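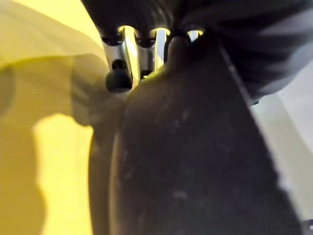
Figure 1. Objet sombre et arrondi, vue rapprochée.

Autonomie et charge du téléphone Clendar : rapport de projet
Maëlys Besnard et Mudassar Awan
Encadrante : Solange Pichon

1. Sujet
Le projet porte sur la batterie du Clendar, un téléphone d'entrée de gamme vendu sans chargeur. Nous voulions savoir si le choix du chargeur change quelque chose à l'usage quotidien, et si les réglages d'économie d'énergie du système valent la peine d'être activés.

2. Matériel et méthode
Nous avons utilisé deux chargeurs, un Skireck et un Tillport, avec le même câble. Chaque essai de charge part d'un téléphone éteint faute de batterie et s'arrête quand l'écran affiche 100 %. Pour la décharge, une vidéo enregistrée dans la mémoire du téléphone tourne en boucle, luminosité fixe, mode avion activé. Nous avons fait cinq essais par chargeur. Le niveau était relevé à la main toutes les 30 minutes, ce qui explique le manque de précision des courbes en fin de charge.

3. Résultats
Le Skireck charge plus vite au début. L'écart se réduit ensuite et les deux courbes se rejoignent presque sur la fin. Avec le Tillport, le dos du téléphone chauffe moins au toucher, mais nous n'avions pas de sonde pour le mesurer.
En lecture vidéo, le mode économie d'énergie fait gagner environ 4 % de batterie sur la durée d'un essai. Un essai a été écarté : une mise à jour s'était lancée avant le passage en mode avion.

4. Limites
Un seul exemplaire du téléphone a été testé. Loïc Hervieu nous a fait remarquer que la température de la salle n'était pas contrôlée, et les essais de novembre ont été faits sans chauffage. La lecture vidéo ne représente pas non plus un usage avec appels et réseau mobile.

5. Suite
Sumathi Kamath reprendra le protocole au prochain semestre avec un relevé automatique du niveau de batterie. Le tableau des mesures est en annexe.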